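Two Days in Zarnier with My Son

We finally made it back to Zarnier this spring, after putting it off since January. It's a five hour drive for us, and my son is at the age where he wants to choose everything, so I let him plan the first day (brave of me, I know!). He picked the Rimon, the old regional museum by the river, and we stayed until they started turning off the lights upstairs.

I had forgotten how much I love their map room. There's a survey of the valley from 1,787 that takes up a whole wall, and yes, they really do print the year with a comma on the label. Dale Girard was giving the afternoon tour and let us tag along even though we hadn't signed up. We climbed the tower too, 38 steps, and my knees felt every one of them.

Day two was mine. We walked over to the Sayce for the ceramics, and I could have spent the whole morning with the bowls by Phúc Triệu, all those soft greens and grays. My son gave them 14 minutes and then went looking for the cafe. The lemon cake was very good, so I can't really blame him.

We took the long way home along the lake, windows down, and got in well after dark.
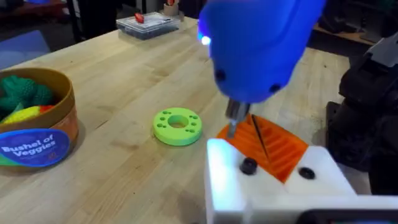 Where we ate

Dera, both nights. Get the dumplings, and ask for a table in back.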